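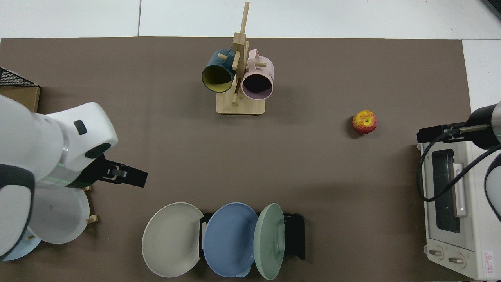
A household item on the bench is part of the risk assessment the moment an arm can reach it, someone replied under my last post, and a manufacturer's manual for the arm won't cover it. I accept that, but I can't find a sensible format for writing it down.

We run a two-arm cell at Mumholm with kitchen items on a mat. The cell procedure has 2 pages on the arms and one line on everything else. What should be recorded for the oven, the plates and the mugs, and how often should it be checked?

emasside_bench
Asked in January, 456 views

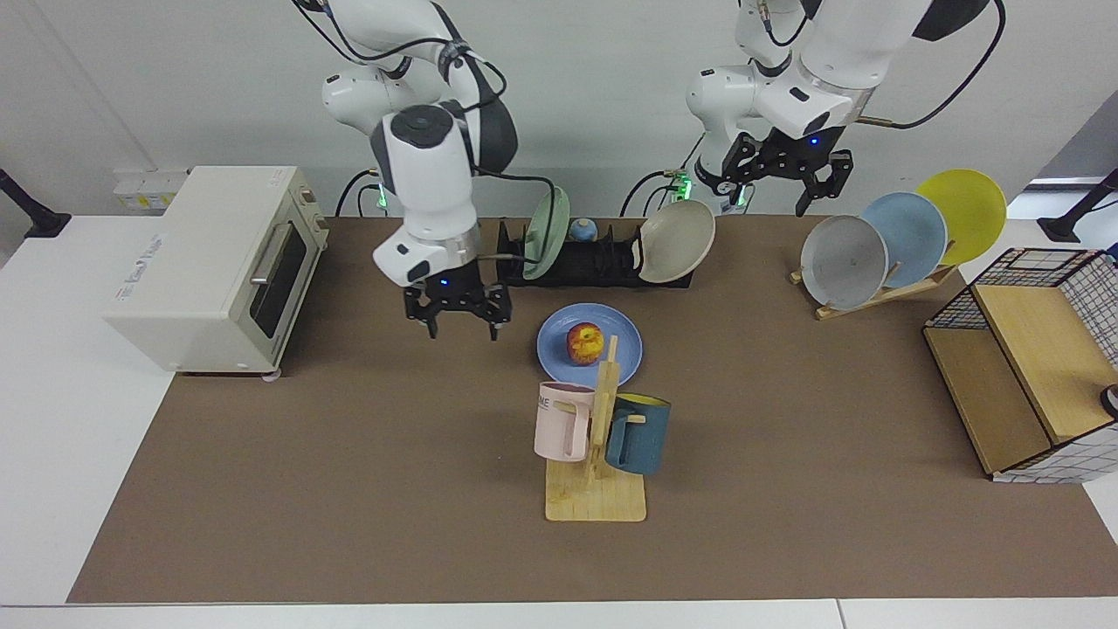 Skaltico

Split it into three headings: placement, cables, contact.

Placement: record the distance from each fixed item to the nearest arm base, and the orientation of anything with a door. Our sheet allows 137 mm of travel above the tallest item before an arm is permitted to cross it. Treat that as our figure and work out your own from stopping distance.

Cables: check the slack at full extension and at the folded pose. A cable that rests on an appliance can drag it, or snag on a handle - write down which poses cause contact and exclude them, or re-dress the cable.

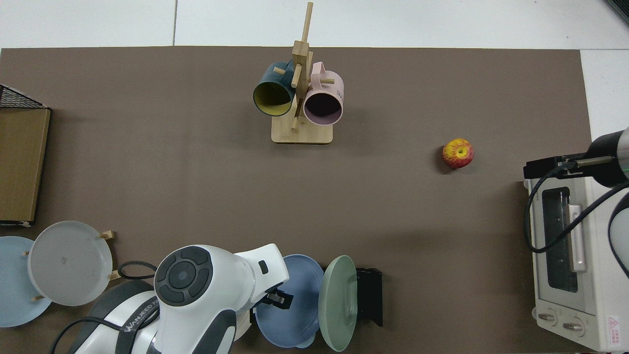
Cable from the second arm lying across the oven.

Contact: list breakables separately. A plate in a rack fails differently from a mug on a peg, so give each its own force limit and its own response to a drop. Ours is stop both arms, clear, log, restart by hand.

Check at the start of each shift and after any item is moved.

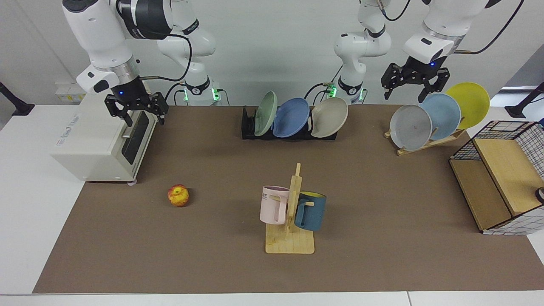 Grippers open, one at the oven and one above the plates.

masanja251

Agree with most of that. Mark the item positions on the mat with tape too, it's quicker than measuring. And keep the oven unplugged unless the task needs it.

Not sure about stopping both arms on every drop, we only stop the one. Depends on your controller I suppose.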